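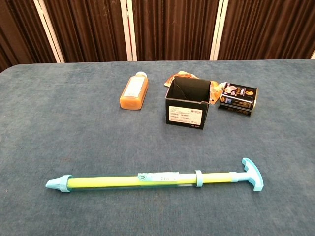 How long should you keep the box something came in?

Until the return window closes. After that, keep it only if you plan to move, sell or mail the thing, or if the box is going to hold something else.

I have known this for years and have not done it. In April of last year I moved out of the apartment on the fourth floor and into this one, and I brought a closet's worth of empty boxes with me. I paid movers to carry them. Some were flattened, most weren't, and a few had smaller empty boxes inside. They went straight into the closet here and stayed there until February 2024, when I needed the closet.

The work happened at the table with the gray-blue carpet top, in front of the brown folding divider. I like that table for sorting. Things don't slide on it and glass doesn't clink when you put it down. It does hold on to cardboard dust, and I ran the vacuum brush over it more than once. The divider has four pleated panels between white posts and it collects dust too, mostly along the folds. I did those with a dry paintbrush, top to bottom, which is slow but works better than a cloth.

My system, if it is one:

- Bring a few things to the table at a time and leave the rest in the closet.
- Open every box, including the ones that feel empty.
- Read the label before deciding.
- Decide at the table. Nothing goes back in the closet to think about later.

The second one matters more than I expected. I found a power adapter I had already replaced, the feet for a bookshelf, and a warranty card from Kocabaş that ran out long ago. Kocabaş is the housewares store I used to live over, and I bought most of my kitchen there, so a lot of the cardboard was theirs.

The third one slowed me down. Labels on small boxes are printed in type I can't read without my glasses, and the black boxes are the worst, as the sticker is the only thing on them that tells you anything. If the label has a barcode and the item is still in the return window, I leave it alone. I once cut a barcode off for a rebate from a company called Birex and then couldn't return the lamp. The rebate was 4 dollars.

Black boxes are also the ones I have the hardest time throwing out. They look like they should be used for something. A stiff cube with an open top is good for cables, or for the small stuff that ends up on a windowsill. I kept the roughly cube-shaped one with the white label on the front. I haven't peeled the label off. I tried a hair dryer on a different box and the black paper came up with the glue, so this one can stay as it is.

Bottles turned into their own job. I hadn't planned on them, but once the table was clear I started carrying things over from the bathroom and the hall shelf. Small plastic bottles with an inch of something left in them, mostly. Amber liquid in a clear or cloudy bottle could be nearly anything, and a faint label doesn't help. My rules there were short. If I could read the label and I still use the stuff, it stayed. If I couldn't read it, I didn't open it and sniff it, which is what I would have done when I was younger. It went in a bucket for the county drop-off, standing upright with the cap tight. I don't pour unknown liquids down the sink.

For the ones I kept, I wrote the name and the month on a strip of masking tape and put it on the back. I should have been doing that all along.

Elie Karam, who lives downstairs, took 20 of the flattened boxes for a move in the spring. Elie wanted medium ones and mine were mostly small, so I don't know how much good they'll do. The rest went to recycling in two trips. Our building asks for tape to be pulled off first. I pulled off what came easily and cut out the parts that didn't.

I did keep a few on purpose:

- The box for the Fliditz scale, with its foam. I mail that one in for calibration.
- A long one that fits wrapping paper.
- The black cube, as above.
- The box the kettle came in. I have no good reason for this one.

The Fliditz box is the only one I would call necessary. The shipping pickup desk wouldn't take the scale without the foam the first time I tried, and a replacement insert was 30 dollars. I wrote KEEP on all sides of it with a marker.

The closet is usable now. I put in the Cerkero rack that had been in the hall, still with its screws in a bag taped to the side, and it fits with a hand's width to spare on the left. Coats are on the bar, the vacuum stands next to the rack, and the bottom shelf is empty for the moment – I'd like to put the toolbox there but it may be too heavy for the brackets. I need to look up what they're rated for.

The bucket of bottles is still by the door. The drop-off only opens twice a month and I missed the last one, so it'll sit there until the next.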